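Cernwood shop asks customers to bring back small bags

The refill shop Lakum in Cernwood will start to collect small plastic bags and foil pouches in October. These are the packets that most households throw away after one use, and the town recycling does not accept them.

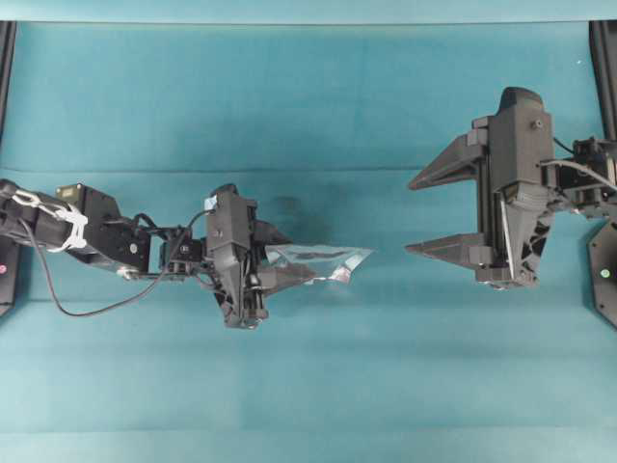

Jeptoo Mollel, who manages the shop, said the idea came from her customers. In a trial during the spring, 390 households brought back 2052 pieces. "We expected maybe 600," she said. "People had whole drawers of them at home."

Clear bags, colored bags and foil pouches go into separate boxes near the entrance. They should be clean and empty, and paper labels should be removed when it is possible.

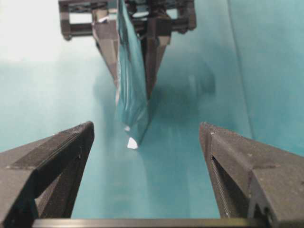
Long thin bags can be left as they are. Customers are asked not to tie knots in them, as every knot must be opened by hand before sorting.

Pouches that are still sealed are a different matter. The shop can not take them with the contents inside.
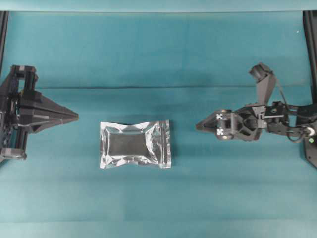 Kenneth Gunn will do the sorting on the upper floor, two mornings each month. The boxes are open from 9 a.m. until the shop closes, and there is no charge.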